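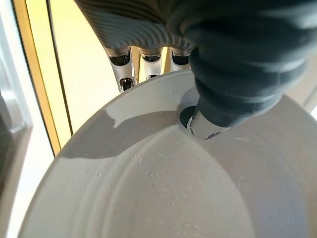

Louça de tom claro, peça redonda, na copa partilhada.

1/ A gestão do edifício Betavari recorda a todos os utilizadores as regras de utilização da copa do piso 2. O presente fio reúne as orientações em vigor desde fevereiro e substitui o aviso afixado junto ao elevador.

2/ Os pratos devem chegar à bancada já sem restos de comida. Os restos são depositados no recipiente de orgânicos, nunca no lava-loiça. O ralo foi desentupido 2 vezes desde o início do ano e a despesa é imputada ao condomínio.

3/ Não é necessário lavar os pratos antes de os colocar na máquina. Basta uma passagem breve por água fria, sem detergente. O detergente manual faz espuma em excesso e obriga a interromper o programa.

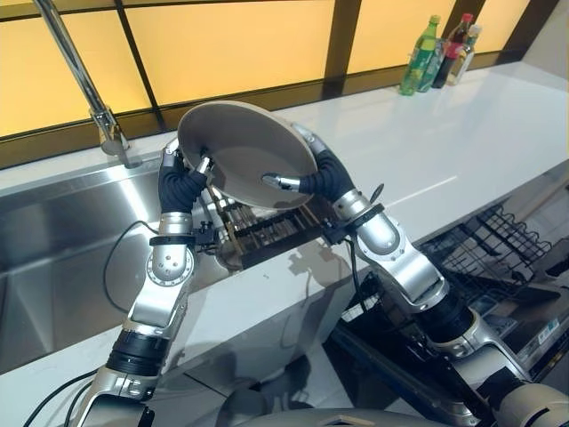 4/ O mesmo se aplica às travessas e às taças de sopa. Molhos com gordura devem ser retirados com papel de cozinha antes da passagem por água. Pedimos também que não fique loiça no lava-loiça de um turno para o outro, ainda que se trate de uma única peça.

5/ A loiça Plikis, adquirida para uso comum, pode ir à máquina. As canecas com pega colada e as tábuas de corte lavam-se à mão e secam no escorredor.

6/ Carregamento do cesto inferior. Os pratos colocam-se de pé, entre os pinos, com a face voltada para o centro. Entre dois pratos fundos deixa-se um intervalo livre. Nenhuma peça deve impedir a rotação do braço aspersor.
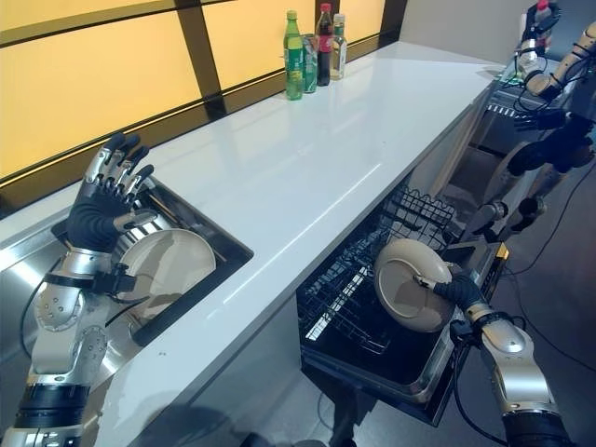

7/ Programa e horário. O ciclo económico é iniciado às 18 h pela última pessoa a sair da copa. Fora desse horário, a máquina só deve ser ligada com os dois cestos cheios. As pastilhas Zideo encontram-se no armário superior; utiliza-se uma por ciclo, sem a película exterior no caso da embalagem antiga.

8/ Descarga. Começa-se sempre pelo cesto inferior, para que a água acumulada no fundo das canecas não caia sobre os pratos secos. A loiça regressa ao armário na manhã seguinte, antes das 9 h.

9/ A bancada deve ficar livre e seca no final de cada utilização. A porta da máquina fecha-se depois de carregada e não serve de apoio a tabuleiros. A reparação da dobradiça custou 910 euros no exercício anterior.

10/ Qualquer avaria deve ser comunicada à receção, com indicação da hora e do código apresentado no visor. Agradecemos a colaboração de todas as empresas instaladas no edifício.

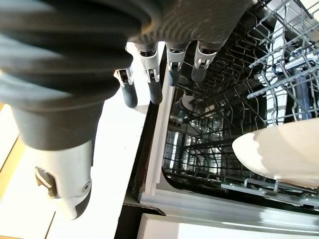
Comentários

Tatlı
No nosso piso os pratos fundos saem sempre com restos na borda, mesmo com o intervalo. Pode ser do programa económico?

Gestão Betavari
Agradecemos o contacto. Sugerimos verificar o filtro, que deve ser retirado e passado por água todas as semanas. Caso a situação se mantenha, solicitamos participação à receção.

copa_piso4
Estas regras valem também para o piso 4? A nossa máquina é de outro modelo.

Gestão Betavari
Sim, com exceção do ponto 7. O horário do piso 4 será comunicado em separado.

rosmaninho
Faltou dizer onde se guarda o sal da máquina.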